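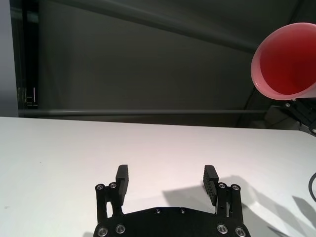

Ermira Petkov
Product guides, Tresateo

Section 6. Setting up and looking after the white table top

Read this section before you use the table for the first time. It covers the white matt top supplied with the Kutum table. For the legs and levelling feet, see Section 5.

Before first use

1. Peel off the protective film, starting at a corner. Pull it back low and slowly across the top.
2. Wipe the whole surface with a soft damp cloth, then with a dry one.
3. Leave the table to stand overnight before putting anything heavy on it.
4. Check the top for marks in daylight. Report any damage within 6 days of delivery and quote the number on the underside label.

Note: A matt top shows shadows more softly than a gloss one, and grey patches can look like stains under a ceiling lamp. Move the lamp, or look again from the other side of the table, before you start scrubbing.

Placing the table

Keep the table clear of radiators and out of strong sun. Leave enough room behind it to reach the back edge with a cloth. If leads have to cross the top, bring them in from one side and leave some slack so that they do not drag when things are moved.

CAUTION: Do not clamp anything to the edge without a pad. Bare metal jaws will dent the top, and dents are not covered by the guarantee.

Cups and other coloured items

Cups may be stood either way up. A cup turned over on its rim is steadier if the rim is wider than the base, and it keeps dust out.

1. Dry the rim before turning the cup over.
2. Set it down flat. Do not slide it into place.
3. Lift it straight up when you want it again.

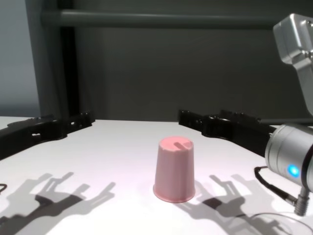 A coloured cup will often tint the white surface close to it. Lift the cup and look. If the colour goes with it, it was only a reflection and no cleaning is needed. If a ring stays behind, deal with it the same day:

1. Lay a cloth wrung out in warm water over the ring for a few minutes.
2. Wipe in small circles with a drop of washing-up liquid.
3. Rinse with clean water and dry.
4. Repeat once if a trace is left. For older marks use the Tóth cleaning paste, following the directions on the tube.

CAUTION: Never use scouring powder, bleach or the rough side of a sponge. They polish the matt finish and leave shiny patches that cannot be put right.

Weekly care

Clear the top, wipe it from the back edge towards you and dry it. Go over the corners last. Items with rubber feet should be moved to a fresh spot each week.

Replacement tops are listed under part number 183. Allow for delivery in May if you order now.

Revised Monday, April 5, 2021. Checked by Segundo Usuga.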